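Bench notebook, flu typing work, December
Last updated: December, late evening

We use cookies to remember your login and to count page visits. By continuing to read the group notebook you agree to this. Accept / Settings

Started at 7:40 in the morning because I wanted the cabinet to myself before the respiratory people came in, and I got about as far as putting my coat on before the phone went. More swabs coming. The hospital side is having a rotten month and it all rolls downhill to us eventually - flu A, mostly, and everybody wants to know which subtype and whether it's the same one as last winter.

So, where things stand. We've now got 313 samples logged for the season. I did the log by hand against the freezer map and then again against the spreadsheet, and they agree, which made my morning. The spreadsheet still has the old column names from the Cenum project, so if you open it and wonder why "ward" says "farm," that's why. I'll fix it. I said that last month too.

Extraction first. I used the Nasen kit, the new lot, with the shorter spin. I ran 2 old samples alongside that we'd already typed in the fall, just to see if the new lot behaves. Both came up where they should, a touch earlier than before if anything, so I'm happy to carry on with it. The elution buffer is being fussy, though. If you take it straight from the cold room it sits on top of the membrane in a bead and doesn't want to go through. Let it warm up on the bench while you do your labels and it's fine. Please write this on the lid, somebody, I keep forgetting a pen.

Volumes: I went with 700 of lysis buffer per tube (microliters, obviously, but I once got told off for leaving units out, so there they are). The kit sheet says you can go lower with thick swab medium. I tried that in the spring and got clogged columns, never again.

PCR in the afternoon. The Brouwer machine is back from service and it's so quiet now that I thought it hadn't started! I stood there with my hand on it like a vet with a cow. Block temperature checks out against the probe, all corners. The outer columns used to lag and now they don't, so we can stop leaving the edge wells blank. That gives us more room per plate and I intend to use every bit of it.

Results on the first plate: positive control good, extraction control good, water blank clean. Second plate: positive control good, water blank NOT clean. Very late signal, right down in the mud, but it's there and I'm not going to pretend I didn't see it. I've put the whole second plate on hold. Nothing from it goes to the hospital until it's been repeated. 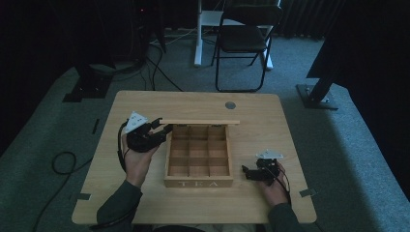 I think the blank problem is the primer tubes. They've been living loose in a freezer bag, all the subtypes jumbled up together, and every time anyone wants the H3 set they go rummaging with gloves that have touched who knows what. Same bag, same gloves, same bad idea. What I want is single-use portions, each set in its own compartment, with a lid that shuts. The layout of the tea box would suit us down to the ground - nine square spaces, three rows of three, thin dividers, hinge or no hinge I don't care. It can't be wood, of course, since we need to be able to wipe it with bleach, but something plastic with that same grid would hold everything we run now and leave a bit over for whatever turns up next winter. One square per primer set, probes kept in the dark in the back row, and nobody puts anything back once it's been opened.

Grondo sells racks for this, apparently. I looked at the catalog over lunch and the price made me put my sandwich down. I'll ask whether they have one without the cooling insert, as we'd only be using it on ice anyway.

Back to the hold. Plan for the repeat:

Fresh water, unopened bottle, from the clean room and not the one on the shelf by the sink.
New portions of every primer, made up in the clean room before anyone has touched a sample.
5 water blanks scattered over the plate instead of the one in the corner. If it's the primers, they should all light up a little. If it's splash or a messy pipette, I'd expect one or two near the strong positives.
Same extracts as before, from the fridge. I don't want to change two things at once.

I did wonder about the pipette. The small one has felt gritty on the downstroke lately. I checked it on the balance and it delivers what it says, so I'm leaving it in use, but I've switched to filter tips from the sealed box for now. Whoever opened the other box and left it gaping on the bench, I'm not cross, but please don't.

On the typing itself, going only by the first plate: nearly everything is H3, with a small handful of H1. No B yet, though it usually shows up later, once we've all relaxed. A couple were too weak to call, and I've marked those "A, no subtype" and left them at that. I had one phone call asking me if this means the season is worse than last year. I said I can tell them what's in the tubes, and that the tubes come from people sick enough to be swabbed, so it's a lopsided picture from where I'm sitting. I don't think that was the answer they were hoping for.

Also, flu shots for lab staff are still going, downstairs, mornings only. I had mine. Sore arm, pipetting with the other hand was an adventure, would still recommend.

Freezer note: top shelf is full. The new extracts are on the third shelf, left side, in the rack with the green tape. The map is updated but the printed copy on the door is the old one.

9:15 in the evening, added after I'd gone home: I forgot to take the second plate off the machine. It's sealed, so no harm done, but don't open it in there! Bag it with the seal on and it goes straight in the bin outside the PCR room. Repeat starts first thing, and I've booked the cabinet until noon.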